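Latholm Neighbourhood Kitchen and Food Share
Progress report to the Ernham Community Fund
Second reporting period
Prepared by Elaheh Shahbazi, program coordinator

1. Summary

In this period we continued the weekly food share at Latholm and opened the second pickup point in Sorkport, as was promised in our application. At the end of September we had 159 registered households. The cooking classes started later than planned, and I explain the reason in section 4. The spending stays inside the approved budget, with one small transfer between lines which you already agreed by email.

2. Food share

The share is packed on Thursday morning and the doors open at 2 p.m. Each household receives vegetables, one dry item such as lentils or rice, and bread when the bakery can give it. We have tried to keep the choice with the families, so the bread and the fruit are on an open table and people take what they will use. This was a suggestion from Nasrin Mahmoudi in the spring, and we notice that less food is left behind at the door.

We also changed the way people carry the food home. Before, we gave cardboard boxes, but many of our members come by bus and a box is difficult with a stroller. Now members bring their own shopping bags, and we keep a supply of donated ones for those who forget.

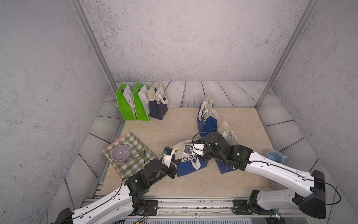 The change has saved us the cost of boxes, and this money was moved to the line for cold storage. The second-hand fridge was delivered in the first month of the period. It is large enough for the milk and yogurt, but for frozen goods we still depend on the freezer of the church next door, and they need it back before winter.

3. Sorkport pickup point

Sorkport was opened in the library meeting room. The library gives us the room without rent for 14 weeks, after which we must discuss again. Attendance was low in the first weeks. I think our notice was not clear, as it gave the street entrance and this entrance is closed after noon. We printed the notice again with the parking lot entrance, in English and Farsi, and the number of visitors became better.

Transport between the two places is still our weak point. We use the van of Polat Produce, who lend it to us at the end of their own delivery round. When their round is late, we are late also. On two occasions the families in Sorkport waited more than an hour, and I apologized to them in person. We have asked for a quotation from a rental company and will send it with the next report.

4. Cooking classes

The application described six classes in this period. We have held five. The first was cancelled when the kitchen inspection found that our hand sink had no hot water. The plumber repaired it quickly but the second visit of the inspector took longer to arrange. Homa Kiani taught three classes on cooking with dried beans and Rin Tsuchiya taught two on pickling and preserving. The missing class will be given in the next period, without additional cost to the fund.

After each class we asked the participants for their opinion. Most remarks were about the hour, which is difficult for parents, and about the recipes.
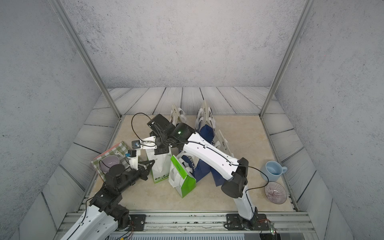

Parisa Yazdani wrote that she liked the bean classes but could not repeat them at home, as the soaking must begin the evening before and she works nights. She would prefer recipes with red lentils, which need no soaking, and she asked for the quantities to be in cups and not in grams. Another participant said the pickling class was too fast at the end and the jars should be filled together, one step at a time.

We have taken both remarks into account. The recipe cards are being rewritten with cups, and Rin will divide the pickling class in two parts.

5. Finances

The detailed table is attached separately. The food line is a little underspent because of a generous harvest from the allotment gardens. The travel line is fully spent. I ask for permission to use the remainder of the food line for fuel until the end of the grant year.

6. Next period

We will decide on the freezer, and I hope to present two prices to you. The agreement with the library must be renewed or another room found in Sorkport. The registration form will be shortened, as several older members told us it asks the same thing twice. If a visit from the fund is possible, Thursday afternoon is the best time, and please write to me some days before so that I can arrange parking.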